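Plates on Show: Notes on Stands, Racks and Gravity

Posted July 2026 in Kitchen

There are two kinds of plates in my house. There are the plates we eat from, which live in a stack, get chipped, and are loved in the way one loves a bus. Then there are the plates that stand up. The standing plates have never met a sandwich. They face the room all day like guests at a party who were told there would be food.

I have been putting plates on stands for a long time and have dropped enough of them to have opinions, so this page is mostly about stands. If you came for the page on getting tea stains out of mugs, it's in the list on the left, under Cleaning, where I put it after several of you wrote in to say it was under Garden.

Picking a stand

Match the stand to the plate you own, and take the plate to the store with you if you can stand the looks. Most packaging gives a size range that was apparently worked out by someone who had heard of plates. A stand that's too small lets the plate lean back until it slides out at the bottom. A stand that's too big swallows a small plate so that all you see is wire with a bit of rim peeking over it.

Wire is my favorite. It takes up very little room, it doesn't compete with the plate, and you can persuade it. If the two sides don't quite agree, set the stand on a flat counter, press lightly on each corner and find out which foot is lying. Bend that one. Bend it a little less than you think, then check again. I have turned a slight wobble into a serious one more than once by being confident.

Black wire goes with nearly everything. Brass-colored wire goes with brass and with other people's houses. The clear plastic sort is fine for light saucers but scratches if you look at it, and the one I bought from Caso yellowed on the windowsill over a single summer. The two Teretetti wire stands next to it look the same as the day they came home, apart from the dust, which we'll get to.

How far back should it lean?

Farther than looks elegant. A plate standing nearly straight up looks very smart until somebody shuts the back door. You want the weight to settle into the back of the stand, so that when you nudge the rim with a fingertip the plate goes nowhere and seems mildly offended.

Try this before you trust any new stand. Put it on the kitchen table with a folded dish towel in front and another behind. Set the plate in. Nudge the rim from the front, then from each side, then knock on the tabletop with your knuckles. If it stays put through all of that, it can go on the shelf. If it doesn't, you have learned something and still own a plate.

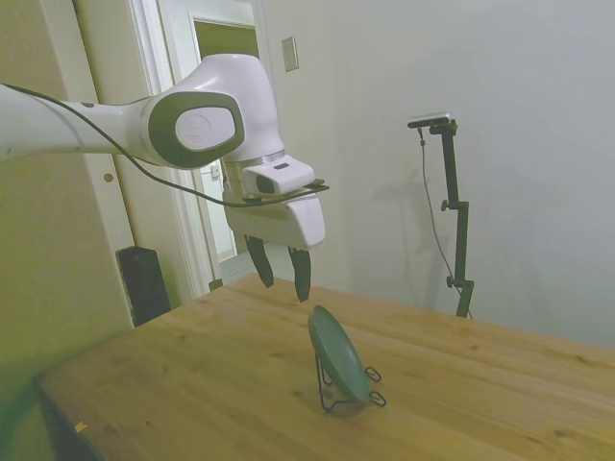
Taking a plate out again is where most of the breakage happens, in my experience, and it's nearly always hurry. People grab the top of the rim between finger and thumb and pull straight toward themselves. The bottom edge catches on the front hooks, the stand comes along for the ride, and the whole business ends on the floor. Lift first, then bring it forward. Use one hand on the rim and put the other flat under the lower edge as soon as there's room for it. With a heavy platter, hold the stand down too, which calls for three hands or a patient relative.

Putting it back is the same in reverse. Lower edge first, into the hooks, then let the plate settle back. Don't let go until you feel it touch. I know how that sounds.

Slippery plates

Smooth glaze on smooth wire will creep. You won't see it happen, but every truck that goes by moves the plate a hair, and one morning it's facing the wall. Small clear bumper dots, the kind sold for cabinet doors, stuck where the plate touches the wire, will stop it. So will a dab of museum putty. I use the Plullix putty, which comes off clean if you twist it slowly and takes some paint with it if you yank. Matte plates creep less but show putty smears more, so go easy and put it on the back, low down.

No rubber bands. They look like a clever idea for a month or two and then they melt quietly onto your grandmother's transferware.

Colors and where to put them

Dark plates disappear against dark walls. This seems obvious now, and I still spent an evening arranging a row of navy ones on a charcoal shelf and wondering why the shelf looked empty. Dark greens and blues want something pale behind them, and they look very good on light wood. White plates can go anywhere except in front of a white wall, where they look like a plumbing fixture.

Keep the good ones out of the path of elbows, cats and the cabinet door that swings wider than you remember. I allow 15 inches on either side of the toaster. That figure is based on one accident and a lot of feeling.

Dust

Everything on display gets dusty, and a leaning plate gets it worst in the dip along the bottom of the rim. A soft paintbrush gets in there without your having to move anything. Once a month or so, take the plate down and wash it by hand in warm water with a folded towel in the bottom of the sink. Dry the foot ring properly before it goes back – water trapped underneath will leave a mark on a painted shelf and may start rust on cheap wire.

The stands themselves can be wiped with a damp cloth. If one has gone a bit greasy from living near the stove, use dish soap and an old toothbrush, then dry it at once. I did put one through the dishwasher. It came out speckled and I don't wish to discuss it.

Storing the spares

Stands tangle. Put three in a drawer and you'll pull out one item with twelve legs. Folding ones can go flat in a magazine file, and fixed ones will hang from a hook on the inside of a closet door. Mine are in a Goel shoebox on top of the fridge, in a knot, waiting for October, when the pumpkin plates come out and I have to deal with them again.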